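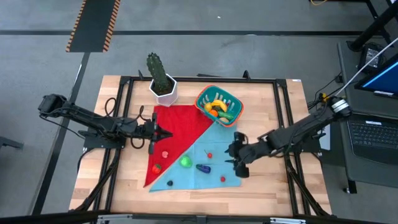 4. Setting out the cloths and the toy food

4.1 Before you start
Wipe the table top with a barely damp cloth and let it dry. Wood strip tops such as the Windomdale will mark if water is left standing along the joins. If the top has been oiled, wait until it no longer feels tacky, or the coloured cloths may pick up the oil.

You will need:
The red cloth
The light blue cloth
The bag of small toy fruit and vegetables

The cloths and food are packed together in the Dranovell activity box, order number 688. Spare cloths can be ordered separately.

4.2 Laying the cloths
1. Shake out both cloths away from the table. Fold creases in the blue cloth do no harm and will drop out with use. Iron on a low setting if you prefer.
2. Lay the red cloth to the left of the middle of the table.
3. Lay the light blue cloth to the right, so that the two meet along a slanting line. A narrow overlap is fine. A gap is more of a nuisance, as small pieces roll into it.
4. Smooth each cloth outwards from the centre with the flat of your hand.
5. Check that no corner hangs over the side of the table.

Note: The cloths are not fixed down. Do not use tape or drawing pins on the wood.

4.3 Putting out the food
1. Start with a few pieces. The full bag holds 39, and that is too many for a first session.
2. Put pieces on both cloths. Scatter them — do not line them up — and leave a hand's width between them where there is room.
3. Lay long pieces such as the aubergine on their side. They fall over if stood on end.
4. Place round pieces last. On a ridge in the cloth they tend to roll, so press a shallow dip with your thumb first.
5. For sorting by colour, include at least one piece that matches neither cloth. Dark purple and bright green both show up well against the light blue.

Caution: Small parts. Keep the food away from children under three and check the floor before leaving the room.

4.4 Clearing away
1. Pick up the food first, then lift each cloth by its corners.
2. Wash the cloths separately for the first 2 washes. The red may run.
3. Wipe the food with warm soapy water. Do not put it in the dishwasher.
4. Dry everything fully before it goes back in the bag.

Missing pieces can be replaced singly. Write to Freya Hollis at Velov, giving the order number and the name of the piece.

Section revised 19 Apr 2020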